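Fil sur notre budget robotique de l'an prochain. Je l'écris parce que j'aurais adoré en trouver un pareil au moment de remplir mon premier tableau. C'est long, prenez un café !

1/
Le contexte : petit labo, plateau de manipulation avec une vraie cuisine à îlot, et une enveloppe à défendre en mars. La direction me demande « combien coûte un bras ». Je réponds toujours par une autre question : un bras pour faire quoi, pendant combien d'heures, et avec quelle main au bout ?

2/
On a commencé par comparer deux offres. Junham vend le bras et la main ensemble, un seul contrat, un seul numéro à appeler. Pratum vend le bras nu et vous laisse choisir le reste. Sur le papier la seconde offre est plus légère. Puis on ajoute l'interface mécanique, les câbles, la caméra de poignet, le temps d'intégration… et l'écart fond à toute vitesse.

3/
La caméra de poignet, parlons-en ! C'est la ligne que tout le monde oublie au premier chiffrage (moi compris, deux années de suite). Or c'est elle qui décide de la place disponible entre les pièces. Demandez une vue prise depuis le poignet AVANT de signer, avec la configuration exacte que vous comptez acheter. 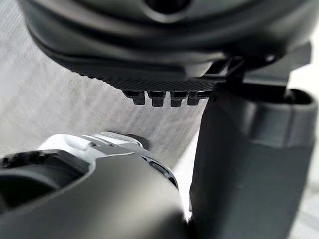

Vue de poignet : le carter gris foncé en haut, la pièce cylindrique à droite.

4/
Avec ce genre de vue, on voit tout de suite ce que le matériel mange dans le champ. Je l'imprime et je la pose à côté du devis. Si les pièces du robot remplissent presque toute l'image, il faut prévoir une deuxième caméra, et donc un support, un câble, un port libre sur la machine. Trois petites lignes qui n'étaient nulle part.

5/
Les consommables maintenant. J'ai mis 400 euros pour la visserie, les sangles, la gaine et les colliers. On m'a dit que c'était trop. J'ai gardé mes 400 euros. L'année d'avant j'en avais prévu 100 et on a fini par prendre des colliers dans le tiroir de l'atelier d'à côté, ce qui crée des tensions diplomatiques.

6/
La main, c'est le gros morceau, et c'est aussi la partie qui me réjouit le plus. On hésitait entre une pince à deux doigts et une main humanoïde. Pour des cartons, je prendrais la pince sans réfléchir. Pour une cuisine, avec des rouleaux, des bols, des égouttoirs, une manette de robinet, j'ai très envie de doigts et d'un pouce.

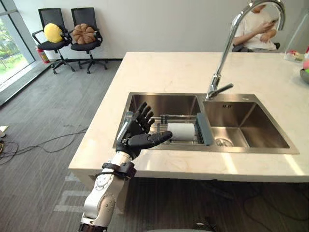
Côté évier : la main noire levée, le rouleau d'essuie-tout couché sur l'égouttoir.

7/
Cette main-là change la façon de budgéter. Il faut compter la main, puis une main de rechange (ou au moins un jeu de doigts), puis le délai de réparation. Skyrme propose un échange standard en 15 jours ouvrés. Quinze jours sans main, sur un projet court, c'est énorme. J'ai fait la demande pour un jeu de doigts d'avance et je croise les miens.

8/
Question reçue en message privé : « et les objets, vous les mettez où dans le budget ? » Dans une ligne à part, toujours ! Essuie-tout, vaisselle, boîtes en plastique : ça paraît dérisoire, mais si la ligne n'existe pas, c'est quelqu'un de l'équipe qui avance l'argent au supermarché du coin. Chez nous elle s'appelle « courses » et elle passe très bien en relecture.

9/
Le mobilier aussi, d'ailleurs. Un îlot à hauteur réelle, un évier à deux bacs, un robinet haut… on peut tricher avec une table pliante pendant les premières semaines, j'ai longtemps défendu cette solution. J'ai changé d'avis. Un col-de-cygne au milieu de l'espace de travail pose des questions de trajectoire qu'une table ne posera jamais, et autant les découvrir avant de choisir la longueur du bras.

10/
Pensez au sol et aux câbles. Goulottes, rallonges de bonne longueur, passages de câble pour moquette : j'ai tout regroupé sous « cheminement » et j'ai demandé un devis séparé à Plelach, qui équipe déjà nos salles. Bonne surprise, ils se déplacent pour mesurer et le devis est gratuit.

11/
La maintenance ! Regardez de près les articulations : quels capots, quelles vis, quel outil pour ouvrir. Je demande maintenant à chaque fournisseur la liste des pièces que nous avons le droit de démonter nous-mêmes sans perdre la garantie. Les réponses varient beaucoup, et l'une d'elles a suffi à faire descendre une offre d'un rang dans mon classement. 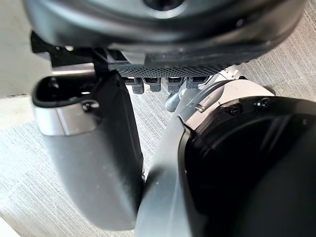 12/ Mon tableau, ligne par ligne

- Bras : achat ou location sur un an, les deux chiffrés
- Main, plus jeu de doigts de rechange
- Caméras : tête et poignet, supports compris
- Consommables : 400 euros
- Courses : 100 euros par mois
- Cheminement des câbles : devis Plelach
- Formation de l'équipe : 2 000 euros, deux sessions
- Imprévus : 15 % du total, et je ne négocie pas là-dessus

13/
Achat ou location ? Pour une première année, je penche vers la location du bras et l'achat de la main. C'est un peu bancal sur le plan comptable - notre service achats a soupiré - mais le bras, on saura en trouver un autre, alors que la main conditionne tout le code qu'on écrit autour.

14/
Si vous avez déjà négocié un contrat mixte comme celui-là, racontez-moi, surtout la clause de retour. Je mets le tableau vierge en partage dès que j'ai retiré nos prix. Et si vous avez une ligne que j'ai oubliée, je prends, il me reste quelques semaines avant de tout envoyer !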